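Analyse de la défaillance : ce que l'arrêt de proximité a réellement mesuré

Le rapport interne de Zeltholm attribue l'incident du lundi 6 janvier à une « perte transitoire de détection ». La formule est commode et elle explique peu de chose. Pendant un transfert de petit sachet entre une personne et la main droite du robot, le module Gil a cessé de signaler une présence humaine dans le volume de travail, la consigne de vitesse réduite a été levée et les doigts se sont refermés à la vitesse nominale alors que ceux de l'opérateur se trouvaient encore à leur portée. Il n'y a pas eu de blessure. Nous ne voyons pas dans cette issue un argument en faveur du système, puisque le contact a été évité par le retrait de la main de l'opérateur et que l'arrêt est venu ensuite.

L'hypothèse retenue dans le rapport (Cifuentes, communication interne) est celle d'un éblouissement ponctuel de la caméra de poignet. Elle a pour elle la chronologie : la confiance du détecteur chute au moment où le poignet pivote face aux baies vitrées. Elle a contre elle à peu près tout le reste. Un éblouissement franc aurait dû faire passer le module dans son état dégradé, lequel impose la vitesse réduite. Or les journaux de Hurkmont, le contrôleur de la main, ne contiennent aucune transition de ce type. Gil n'a pas déclaré qu'il ne voyait plus ; il a déclaré que la zone était libre, avec un score élevé. Confondre ces deux états revient à donner raison au module sur le seul point où il s'est trompé.

Nous avons donc repris la tâche avec le même opérateur, Tsehay Birhane, à vitesse réduite verrouillée par voie matérielle, de sorte que la décision de Gil était enregistrée sans pouvoir agir sur les actionneurs. La série comprend 13 transferts. Gil a déclaré la zone libre à tort dans 10 d'entre eux, au moins une fois avant la fermeture des doigts. Un taux pareil n'a rien de transitoire. On objectera que l'effectif est faible, et c'est exact ; il suffit néanmoins à écarter l'idée d'un accident optique rare, qui était la seule conclusion du rapport.

Les conditions de prise de vue méritent qu'on s'y arrête (figure 2). La caméra, montée au poignet, livre dans cette posture une image où la pièce est renversée : le meuble en bois occupe le haut, le vitrage le bas à droite, et l'opérateur entre par la droite, le bras en diagonale, la tête presque entièrement hors champ. Le film plastique transparent qui recouvre l'avant-bras renvoie une longue traînée blanche, reflet d'une rampe de plafond. Quant au sachet, lui aussi transparent et froissé, il se détache mal à contre-jour.

Figure 2. Vue de la caméra de poignet pendant un transfert, image non redressée.

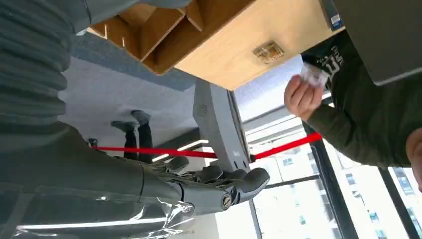
La documentation de Terkama, qui fournit le détecteur intégré à Gil, indique que les images sont « normalisées en orientation » avant l'inférence. Nous n'avons pas pu vérifier cette affirmation sur le module livré. Les images que Gil archive avec ses décisions sont brutes, et le champ censé contenir l'angle appliqué est vide dans tous les enregistrements de la série. Deux lectures restent possibles : soit le redressement a lieu en aval de l'archivage et n'est pas tracé, soit il n'a pas lieu. Le fournisseur privilégie la première. Nous n'avons aucune raison de l'exclure, mais nous refusons de l'admettre sur parole dans l'analyse d'une fonction de sécurité.

Pour départager ces lectures, nous avons soumis hors ligne les mêmes séquences au détecteur, une fois telles quelles, une fois redressées par nos soins. Sur les 13 séquences redressées, la personne est détectée plus longtemps et avec moins d'interruptions. Les fausses déclarations de zone libre ne disparaissent pas pour autant. Elles se concentrent sur les instants où seul l'avant-bras de l'opérateur est visible, sans visage ni tronc complet. L'orientation aggrave donc un défaut qu'elle ne crée pas : le détecteur semble avoir appris à reconnaître des personnes entières et traite un bras isolé comme un objet de la scène. Dans une tâche où l'on tend quelque chose à une main robotique, le bras isolé est pourtant le cas ordinaire.

Il faut se garder d'aller trop vite dans l'autre sens. Le masquage numérique des reflets de l'avant-bras, essayé à la demande de Zeltholm, produit lui aussi une légère amélioration, que nous ne savons pas séparer de l'effet du recadrage qu'il entraîne. Nous n'avons pas refait les essais sans film, ni stores baissés, et la contribution respective du plastique et du contre-jour reste inconnue. Les vêtements de l'opérateur, sombres, n'ont pas varié non plus. Toute affirmation sur la cause « principale » nous paraît prématurée, la nôtre comprise.

Le point qui nous préoccupe davantage tient à l'architecture. Hurkmont lève la limitation de vitesse dès que Gil déclare la zone libre, sans délai de confirmation et sans consulter une autre source. Les capteurs d'effort des doigts ne sont lus qu'une fois la fermeture engagée. La caméra de poignet, qui est par construction le capteur le plus mobile et le plus souvent obstrué de l'ensemble, se trouve ainsi seule à garantir l'absence d'une personne. Aucun réglage du détecteur ne corrige cela. Le rapport interne recommande pourtant de relever le seuil de confiance et s'arrête là ; appliqué à nos enregistrements, le seuil proposé aurait laissé passer la plupart des erreurs, dont les scores étaient justement élevés.

La mise à jour annoncée par Terkama pour mars ajouterait des exemples de bras et de mains au jeu d'apprentissage. Elle sera peut-être utile. Elle ne nous a pas été communiquée et nous ne pouvons rien en dire, sinon qu'un meilleur score moyen sur un jeu de test choisi par le fournisseur ne nous renseignerait guère sur la fréquence des zones déclarées libres à tort pendant un transfert. C'est cette grandeur qu'il faudrait publier, avec les séquences brutes et l'angle effectivement appliqué à chacune.

Dans l'intervalle, la limitation de vitesse est restée verrouillée sur notre poste pour toute tâche impliquant une remise de main à main. L'équipe de Zeltholm juge la mesure excessive au vu d'un seul incident signalé. Les journaux antérieurs à l'incident n'ont toutefois pas conservé les décisions de Gil, et l'absence de signalement ne permet pas de conclure que le défaut ne s'était pas déjà produit.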